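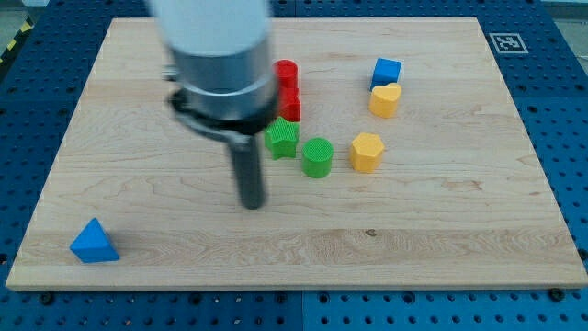
Wooden board moves on perforated table when blocks are pushed

Posted in Workshop and Benches by Gonik, May 5, 2018

I have a light wooden board on a blue perforated tabletop, with coloured blocks on it (a star, cylinders and so on). When a block is pushed sideways the board creeps with it. After a session it has moved by up to 4 mm, and the start positions I marked on the table no longer match. I would like to hold it still without drilling the board. Clamps on the near edge get in the way. Any suggestions?

3 replies, 346 views

Vutard
Use the holes in the table. Put a short peg or bolt against each side of the board, two per side, and it cannot slide or turn. Measure the hole spacing first. If the board does not line up with the holes, fit a washer slightly off centre on each bolt and rotate it until it touches the edge, then tighten. Do not force it, as wood changes width across the grain with the weather. Leave a gap of a paper's thickness on one long side.
Put your marks on the board in pencil and measure from one corner. Marks on the table are no use once the board has shifted.

Moon
double sided tape. works for me

Multimia
Tape will hold but it can lift the surface when you pull it off, particularly on soft unfinished wood. Thin rubber matting under the board is enough for light blocks. Cut it 10 mm short on every side so it does not catch, and wipe the table first. For heavier blocks I would go with the pegs.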